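Ketari floral cloth, pack of 2 - 4 stars

Got these from Cluka in April, needed something cheerful for the table. Print is lovely, soft and watercolory, pinks and blues, a bit of yellow. Folds easy. Paid $12 for the pair, fine by me.

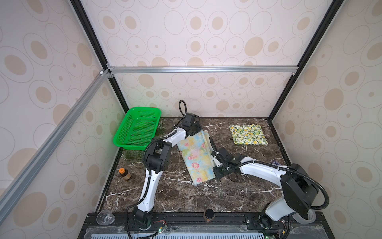
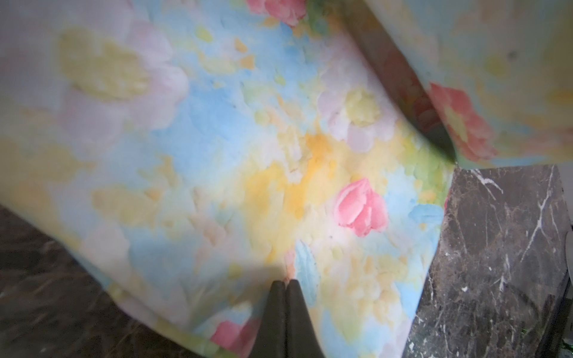 The floral cloth on dark marble, both shots.

Only gripe - came creased right out of the package and teh hem on one is crooked. Ironed ok on low. Wish they did napkins to match. Would buy agian, maybe in green if they ever make it.

Glenys Whiteley, Cladville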